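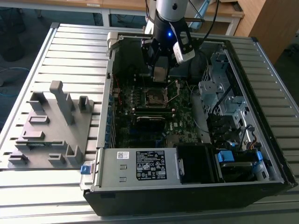 Why the Robot Stopped: A Fault at the Repair Bench

A robot arm can help work on a desktop computer. The case lies on its side with the side panel off, and the gripper reaches down from above. A gripper is the robot's hand. It has two metal fingers.

At the Plirkstead workshop, an arm was being taught to handle the small parts near the CPU socket. The CPU is the chip that does the computer's main calculations. The socket is the square holder it sits in, and a metal lever locks it in place.

What went wrong

One afternoon in December, the arm came down 3 millimeters too far to the left. One finger touched the side of the lever and kept pushing. The arm then stopped by itself and an error message came up on the control screen.

3 millimeters is a small distance, less than the width of a pencil. Inside a computer it matters. Some sockets contain rows of very thin metal contacts, and a bent contact can stop the whole machine from working.

How the arm knew to stop

The arm measures force, meaning how hard it is pushing or being pushed. Force is measured in units called newtons. Siv Hellström, the engineer in charge, had set the limit at 50 newtons. When the reading passed that number, the motors stopped and the brakes locked the joints. This is called a protective stop.

Finding the cause

Lợi Bạch read the log, a list the robot keeps of everything it does. The arm had gone exactly where it was told to go. The computer case had moved. It had been bumped earlier in the day, and the program was still using the old position.

The fix

The program now checks the position of the case with a camera before each move. The force limit near the socket was also lowered, to 13 newtons. The arm moves more slowly there - the whole approach takes 60 seconds.

Safety rules at the bench

Keep hands away from the arm while it has power.
Press the emergency stop before reaching into the case.
After a protective stop, find the cause before starting again.
Unplug the computer before the side panel comes off.

Words to know

Gripper: the part of a robot that holds things.
Log: a record of what a machine did and when.
Newton: a unit of force. A medium apple pushes down on your hand with a force close to one newton.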